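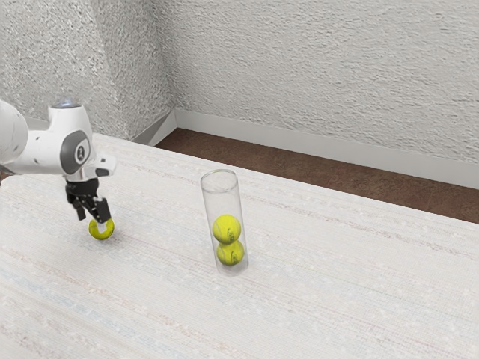 To: brirari-users
Subject: Re: Third ball into the tube, planner keeps going wide

Hi all,

Great timing on this one, because I've had the same task open in the simulator all week and I finally have something good to report! Replying inline.

> We're trying the ball-in-tube task from the Brirari task set, with two balls
> already in the tube and the third in the gripper. The first part of the move
> is fine. Then the planner swings the arm way out to the side and comes back
> in over the top from a silly angle. Sometimes it gives up altogether.

Yep, I got exactly this. The planner is doing what we asked. When the ball is grasped it gets attached to the hand as a collision body, and in the stock config it inherits the default padding, which was picked for boxes on shelves. A padded ball doesn't fit through the rim of the tube at all. So the goal pose is in collision, the sampler hunts for something nearby that isn't, and you get the grand tour of the workspace.

Set the padding per object instead. In the task file:

```yaml
attached_objects:
 ball_held:
 padding_mm: 2
 allow_contact: [tube_inner, ball_top]
scene_objects:
 tube:
 collision: shell
 fill: open
```

The `fill: open` line matters as much as the padding. If you leave it out, the Isness importer wraps the tube in a convex hull, and then as far as the planner knows it's a solid plug with a couple of balls baked inside. I lost an entire evening to that one. Turn on the collision overlay before you do anything else and look straight down at the rim. If you see a lid, that's your bug.

> Should we plan all the way to the release pose, or stop above the tube and
> switch controllers?

Stop above and switch! I was planning all the way in until recently and I'm so much happier now. What I run is:

- free-space plan to a point straight above the tube axis, 30 mm over the rim
- straight-line move down with the wrist orientation locked
- compliant mode for the last bit, soft sideways and stiff vertically
- open the fingers, wait for contact to settle, go straight back up

The one thing to watch is the fingers. They come down around the ball, so it's the fingers plus the ball that have to clear the rim, and depending on your grasp they may not. I release with the fingertips still above the rim and let the ball drop the rest of the way. With two balls already in there it doesn't have far to fall. For the first ball in an empty tube you'll want to check that the bounce doesn't upset your settle test (mine fired early until I made it wait for 18 quiet steps in a row).

> Perception is the other headache. Depth on the tube is garbage, as expected.

Clear plastic, what can you do. I stopped asking the depth channel for the tube at all. The Kristiansen branch has a fitter that takes the two rim ellipses from the color image, assumes the tube is standing upright on the table plane, and solves for the axis. It's a small piece of code and really pleasant to read. The balls inside help too: they're bright, they're round, and they're stacked along the axis you're looking for, so I feed their centers in as extra constraints. It won't help you with an empty tube, obviously, but for the third ball it made the estimate much steadier.

Do mask out the gripper first. Before I did that, the detector would now and then decide the held ball belonged to the stack, and the fitted axis leaned over toward the arm. Funny to watch once.

> Is anyone's setup reproducible enough to share?

Mine is getting there. I pushed it to the Zokholm repo under `tasks/ball_tube`, with the task file, the controller switch and a seed list. Of the seeds in the list, 13 used to fail on the stock config, and all of them go through now. Please don't read too much into that. The tube position is only jittered a little, the lighting is flat and even, and there's nothing else on the table to bump into. I'd love for somebody to throw clutter at it, or tilt the tube and see how fast the upright assumption falls over.

Two things still bug me. The straight-line move sometimes starts near a wrist limit and the solver picks the wrong branch. I've got a crude check for it, and a better one would be very welcome. And the mesh for the ball is a perfect rigid sphere with a fuzzy texture on it, so finger squeeze isn't modeled in any useful way. If you've got contact parameters you like for a soft ball, please post them!

I'm usually on the channel after 9 pm if you want to step through a trace together. Send me the overlay screenshot from above the rim and your padding values and we can start from there.

Cheers,
(maintainer, ball_tube task)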